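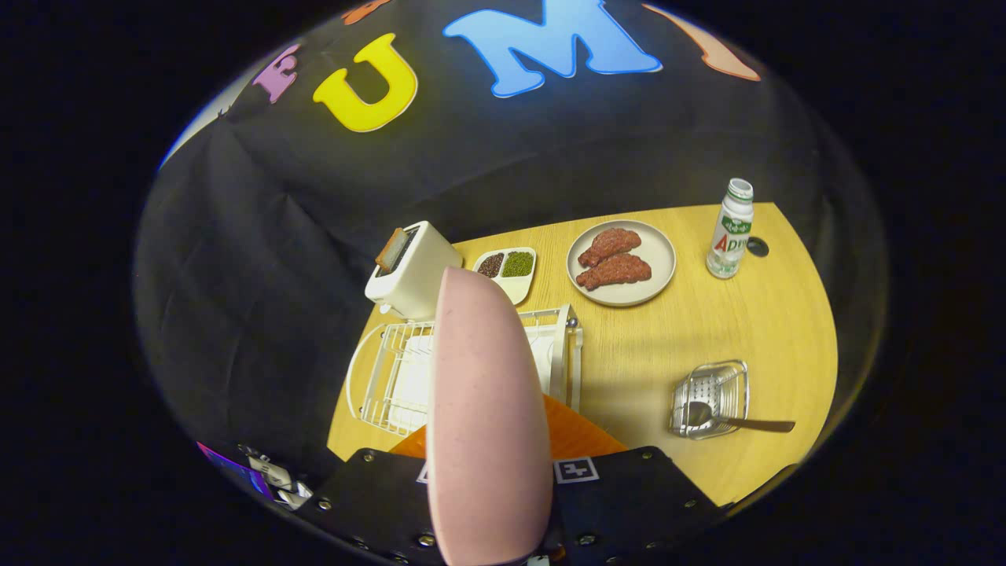

Breakfast station talk – start with the budget slide, get it over with. 780 dollars for the whole Godari kitchen corner, tables included. Then go to the toaster. Two slots, white, boxy, nothing fancy. Point out the slice sticking up on the left, browned crust – people always ask how dark is "done" so use that one. Small divided tray sits right next to it, two compartments. I want butter one side, jam the other, no jars on the table. Black cloth behind, big colored letters on it, keep those for the open house.

Slow down here!! Last time I ran 7 minutes over.

Why toast first. Easy win, short wait, everybody gets fed. Drekotden site did eggs first and the line went out the door. Mention 2,136 breakfasts served up to July, pause, let them write it down.

Layout – bread left, toaster, tray, plates. One direction only. Heo tried it from both ends and people met in teh middle. Get the laugh, move on.

Crumbs. Empty the crumb drawer every night, unplug first. Say it twice. Turkex site skips this, dont name them if they're in the room.

Handouts: 100 printed, back table by the coffee. Shopping list is on the reverse side.

Questions – the gluten free one will come up. Answer: seperate toaster, separate tray, own shelf. No sharing.

Finish by 10:30, they need the room.

Print this page | E-mail this page
Shares 7 | Comments 0
Contact us | © Godari Kitchen Talks | Back to top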